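种子交换这一期写得急,大家将就看

截稿前才坐下来,想到哪写到哪。十一月那期漏掉的几样这次一并补上,包括豆子的事,包括有人问了三遍的香菜。

先说收上来的种子。今年一共471包,比我预想的多,柜子抽屉关不上了,又借了两个饼干铁盒。番茄最多,老样子。辣椒第二。叶菜少得可怜,生菜只有几家交,菠菜一家。明年春天想种菠菜的请早点自己打算,不要指望交换柜。花籽这边金盏花多得要命,波斯菊也是,谁家有空地来拿,拿多少都行,不用登记。

标签。又要讲标签。每年都讲。纸袋上请写三样:什么东西,哪年收的,谁收的。有人只写“好吃的那个”。有人写“妈妈的豆”。妈妈是谁的妈妈?铅笔写,水笔受潮会化开,去年有一整排茄子就是这么糊掉的,到最后也没人敢种,种出来怕是甜椒。

然后是八月那批番茄籽。八月份收的时候天气闷,发酵的杯子放了三天的和放了五天的混在一起,味道大得不行,隔壁还来问过。洗是洗干净了,晾也晾了,可是摸起来有几包还是粘成一块一块的。粘块的不要硬掰,用指腹轻轻搓开,搓不开就算了,连块种下去,出苗后再间。Preda 那个品种的黄番茄就在这批里,果子扁,皮薄,裂果利害,味道是真好。想要的人很多,每家限2小份,拿多了请放回来。
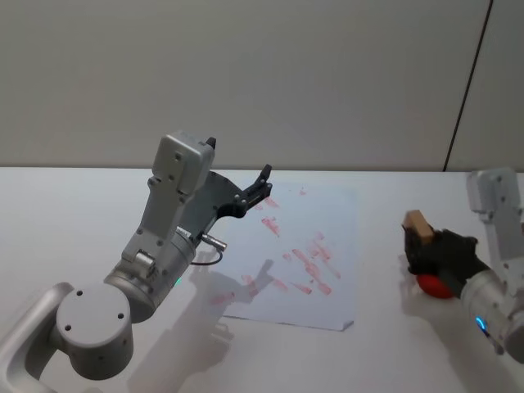
豆类挑选是冬天最花时间的活,也是最适合几个人坐在一起边聊边干的活。扁豆、豇豆、四季豆,收的时候都看着挺好,剥出来一看,有虫眼的、干瘪的、发霉的、半边黑的,全得拣掉。一颗带象鼻虫的豆能把整罐都祸害了,我吃过这个亏,2018年那罐红花菜豆,打开盖子全是粉。挑的时候光线要够,底子要浅。白桌面上再铺一张白纸,像照片里那样的就行,深色的豆倒上去一目了然,挑完了把纸一兜,连碎皮带土一起倒掉,桌子都不用擦。白芸豆例外,换张深色的卡纸,不然眼睛要瞎。挑完的豆子装纸袋冷冻四十八小时,拿出来别急着开口,放到室温再开,不然袋子里面全是水汽。这一步好多人跳过去,跳过去的第二年就来问我为什么有虫。

冷冻之前一定要干透。怎么知道干透了?拿牙咬,咬不动、咬不出印子就是干了。咬得动就再晾一个星期。豇豆可以用指甲掐。不要用烤箱,不要用暖气片直接烘,不要用吹风机(有人试了,豆皮全裂)。放在通风的地方摊开,每天翻一翻。没别的窍门。

香菜。回答三遍问的那位:圆的那颗里面是两粒,轻轻压开再种,出得齐一点。不压也能出,就是慢。压得时候别太用劲,拿擀面杖滚一下就够了。浸一晚上水。天冷别急,屋里窗台上种一盆先吃着,地里的等开春。

葱和韭菜籽寿命短,一年,顶多两年。前年的葱籽请不要再拿来交换了,我把它们都挑出来单独放一袋,袋上写“碰运气”,愿意碰的自取。洋葱同理。胡萝卜大概能撑三年,番茄和黄瓜久得多,有人拿七八年的老番茄籽照样出苗,所以不要一听旧就扔。

发芽试验的做法有新来的朋友问,写一下。厨房纸打湿,拧到不滴水,摆十粒,卷起来,塞进塑料袋,口不要封死。放在家里暖和的地方,冰箱顶上也行。番茄等一个礼拜,辣椒要有耐心,两个礼拜起。出了七八粒就很好,出了四五粒种的时候撒密一点,出一两粒的……留个纪念吧。做完试验把结果写在袋子背面,写日期。每年有人做了试验不写,等于没做,后面的人又做一遍。

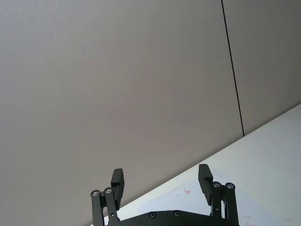
Nandley 园艺社 种子组

下面是通知类的,请看完。

交换日定在2020年12月12日 星期六,上午十点开始,中午收。今年不比往年,人分批进,门口有洗手液,口罩戴好,不摆茶点了,想喝茶自己带杯子。报名到昨晚是31个人,分上午前半场和后半场,名单已经发到群里,看不到的再问我要。临时来不了请说一声,后面还有人排着。

不能到场的,把想要的品种写在纸条上投信箱,一张纸条写一户,别把三家的写一张上面。我们装好放在 Skomano 街那边的花架下面,有顶,淋不着,但是请三天内拿走。去年有一包百合珠芽在那儿一直放到自己发芽。

Kurniawati Setiawan 今年带了长豇豆和一种小圆茄子,绿白花纹的,她家从老家带过来种了好多年,炒辣椒用,生吃蘸酱也行。量不多。拿的人答应一件事:明年留种还一份回来。她写了种法贴在柜门里侧,我抄个大概:要热,夜里冷就不长,别早种;苗期怕涝;开花以后肥要跟上;留种的果子让它在枝上一直挂到变黄变硬,不要心疼。隔离的问题她说茄子自己授粉居多,不同品种隔开几步种就将就够用,讲究的可以给花套个小纱袋。我打算套。

南瓜就没这么省心了。西葫芦和某些南瓜会串,隔壁邻居种了什么你又管不着。交换柜里凡是没有人工授粉的南瓜籽,都请标“开放授粉,后果自负”。苦味的西葫芦不要吃!只要尝着发苦就整个扔掉,煮熟了也一样会吃坏肚子,这不是开玩笑的。

账目一句话:今年买纸袋、干燥剂、土和育苗盘,加上修柜门的合页,总共花了2541块,单子都夹在蓝色文件夹里,谁想看随时翻。育苗盘是跟 Vaken 订的,这次这批壁比较厚,应该能多用两三年,用完请冲干净再还,上次还回来的里头还长着青苔。

借出去没还的东西:小号筛子一个,放大镜一个,《蔬菜留种》那本书(封面掉了的那本)。不追究,悄悄放回去就好。

再补几句零碎的。

干燥剂变色了可以烘回来再用,小火,摊薄,别和吃的一起烘。玻璃罐好过塑料罐,塑料的时间长了盖子不紧。老鼠爱南瓜籽和葵花籽,放车库的注意了,纸袋挡不住它们。罐子也请贴标签,别只贴盖子,盖子一换全乱套。

有人问冬天地里空着能种什么。蚕豆、豌豆、大蒜,蒜现在下去还来得及,地没冻就行。尖朝上,埋两个指节深,盖一层落叶。买菜场的蒜也能种,有的处理过不发芽,先在窗台试几瓣。我自己今年种的是去年留下来的紫皮蒜,瓣小,辣,剥起来烦,可是腌糖蒜好吃,方子下次再写,这次没地方了。

落叶不要扔。袋子扎几个洞,塞满,浇点水,墙角放一年,第二年拌育苗土。梧桐叶烂得慢,踩碎了再装。樱花叶快。有病斑的番茄秧子别混进去,老老实实扔垃圾桶。

育苗时间表还没排完,辣椒和茄子一月底二月初下种,番茄再晚三四周,黄瓜最后,急也没用,窗台上徒长的黄瓜苗看着都难受。完整的表下期附上,等不及的看柜门上手写的那张,字丑,见谅。

下期想收两样东西:一是大家今年种失败的记录,什么品种,死在哪一步,几句话就行;二是叶菜的籽,求求了,生菜抽苔的时候别拔,留一棵让它开花,白毛出来了就可以剪下来倒扣在纸袋里晾。稿子投信箱或者发群里都收,手写的也收,我来打字。

交换日当天早上九点半需要人搬桌子,能来的在群里回个“搬”字。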